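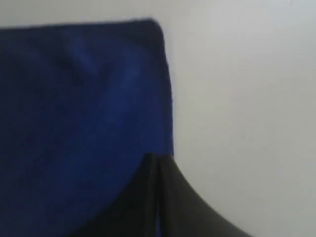
Wrist camera view: blue cloth against a pale background, gripper at lower center.

How to test whether a robot arm can fold your shop towels

Folding is a common request from small laundries and repair shops that already own an arm. The short answer is that a single arm with a two-finger gripper can fold a flat, known cloth in a known place. It can't yet take a mixed basket and return a stack. The procedure below tells you which side of that line your job falls on.

Posted 6 June 2019 by the Stilside workshop

What you need

An arm with a parallel gripper and a wrist camera. We use a Sollier arm with the Plumen control software, but any setup that lets you record positions will do.
A plain, light work surface with no pattern.
Cloths of one size and one solid color, darker than the surface.
Diffuse light. Direct lamps put hard shadows beside the cloth, and edge detection reads them as fabric.

Step 1. Check the edge

Lay one cloth flat and move the wrist over a corner. Open the camera view and look at the boundary between cloth and surface. Blue on off-white gives a usable line even when the picture is soft. Gray on off-white often doesn't. If the software loses the boundary near the fingers, mask the gripper area in the settings before going further.

Wrinkles matter less than people expect. A shallow ridge inside the cloth can be ignored. A curled border can't, as it moves the detected edge inward and the fingers close on air.

Step 2. Set the grasp

Lower the open fingers until the tips touch the surface, then raise them 2 mm. Close slowly. Lift the corner a short distance and hold it there while you check the grip from the side. One layer should be between the fingers. If the cloth slips, change the finger pads before you raise the force. Higher force marks thin cotton and does little for smooth weaves.

Step 3. Record one fold

Move the corner in a low arc to the opposite side. Keep the arc low enough that the rest of the cloth stays put. Release, back the fingers out along the line of the fold, and retract upward only when they are clear. Pulling straight up after release drags the top layer.

Step 4. Run the count

Run 800 folds. Reset the cloth by hand each time and vary its angle by no more than 9 degrees. Log every miss by type: no grasp, double layer, dropped in transit, dragged on release. In our February run, double layers were the most common fault, followed by drag.

Do not correct the cloth mid-cycle. A run with hand corrections tells you nothing about unattended work.

Reading the results

If most misses are failed grasps, the problem is usually lighting or color contrast, and Step 1 should be repeated. If most are double layers, the finger height is wrong or the cloth wasn't flat. Drag is a path problem and is fixed in Step 3.

A clean result covers that cloth, on that surface, laid out by a person. Picking a towel from a pile and finding its corners is a separate task. The Wei module for Plumen attempts it, and in our shop it is still slower than folding by hand.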